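Qué hacer cuando la pinza deja de cerrar a mitad de una sesión

El fallo es conocido en cualquier taller que use pinzas de mano Trornari: cierran perfectas toda la mañana y, justo al coger algo con filo, se quedan a medio camino. El indicador sigue en verde, por supuesto. El indicador siempre ha sido optimista.

1. Suelta el gatillo y deja la pinza en el suelo o en una mesa. No metas el dedo entre las almohadillas para «ver si aprieta». Aprieta.

2. Desconecta la alimentación y espera 13 segundos. El manual de Omen dice cinco, pero el manual de Omen se escribió con una pinza nueva.

3. Revisa el cable desde el conector hasta la base. Si cuelga y hace bucles, busca el tramo que se pisa – suele haber uno.

4. Limpia las almohadillas con un paño seco y comprueba que los dedos se mueven sin roce.

5. Reconecta y mira el registro. El error 88 es sobrecorriente; el 70, pérdida de posición. Con el 70, recalibra antes de seguir.

6. Prueba primero con una esponja. Las tijeras, al final y cerradas.

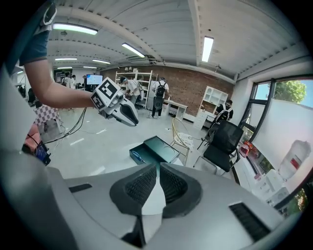 ¿Cada cuánto hay que recalibrar si no aparece ningún error?

Cada 200 ciclos de cierre, y también después de cualquier golpe, aunque parezca leve.

Si el 88 vuelve tras el paso 5, retira la pinza y etiquétala como averiada.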